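Thread time! We finally have numbers on the thing I've been going on about since January: does it matter how you vary the starting position when you teach a robot to hang things on hooks? (Yes. A lot more than I would have bet.) 1/11

Quick background. Our project is called Urkadance. We collect demonstrations with a pair of hand-held grippers, one per hand, each with its own camera. You do the chore yourself, the grippers record it, and a policy gets trained on the recordings. No robot arm needed while you collect, so you can do it at any table with enough room for your elbows. 2/11

The chore for this round is kitchen tools and a hook stand. Pick up the tool, find a hook, hang it. Sounds like nothing! But the hole in a handle is tiny, the hooks are thin and curved, and a shiny pole throws reflections all over the place. I love this task. 3/11

The usual recipe is to scatter the tool somewhere new for every demo and leave the stand where it is. We had 1,195 demos recorded that way and the policy was fine, up to a point. Move the stand a hand's width and it would reach confidently for a hook that used to be there. 4/11

So we split it up. Set A: tool moves, stand stays. Set B: tool and stand both move. Set C, my favorite: both move, and the person also starts with the grippers in a different pose each time, high, low, off to one side, whatever feels a bit awkward. Each set trimmed to 1,000 demos so the comparison is fair. 5/11

The setup at our Bikberg bench, from the head camera and then twice from a gripper camera: 6/11

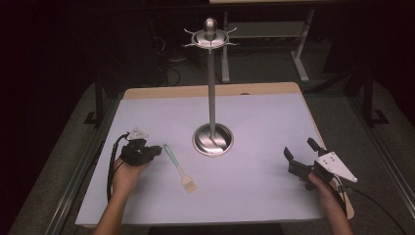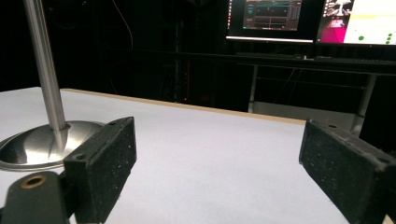
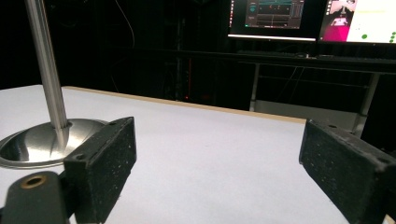

Moynihan replied asking whether set C is only winning by being messier, and whether you'd get the same thing by adding random crops and shifts to set A in training. Great question, and we did try it! Heavy augmentation on set A helped a little with finding the tool and did next to nothing for the hanging part. Shifting pixels doesn't show the policy how a person's wrist comes around when the stand is on the wrong side. 7/11

OK, results. Same network, same training time, stand placed somewhere new on every trial. Set C hung the tool in 76 percent of trials. Set B was clearly behind it, and set A was so far back that I reran it twice thinking I'd loaded the wrong checkpoint. (I hadn't.) 8/11

What got me most is where the failures moved to. With set A the policy misses the stand altogether. With set C it nearly always gets to a hook and then fumbles the last bit, the handle bumps the tip and swings away. That's a much nicer problem to have, and it tells us what to collect next: more demos where the first try at the hook misses and the person fixes it. 9/11

Things I'm not sure about yet. We only tested one stand design. Two people did most of the collecting and I can tell them apart from the trajectories alone, so there may be some personal style baked in. And the low starting poses give the gripper camera an odd view, lots of table and pole, none of the hooks. I thought those clips would hurt. Dropping them made set C worse! I'd love to hear from anyone who has seen the same with gripper cameras. 10/11

We used the Jendareck logger for syncing the two hands and I'll put up our config along with the demo sets once the file names are less embarrassing. If you're about to start a collection round of your own, try changing your own starting pose before you buy more objects. It costs you nothing except a sore shoulder. Questions welcome, I'm around all afternoon! 11/11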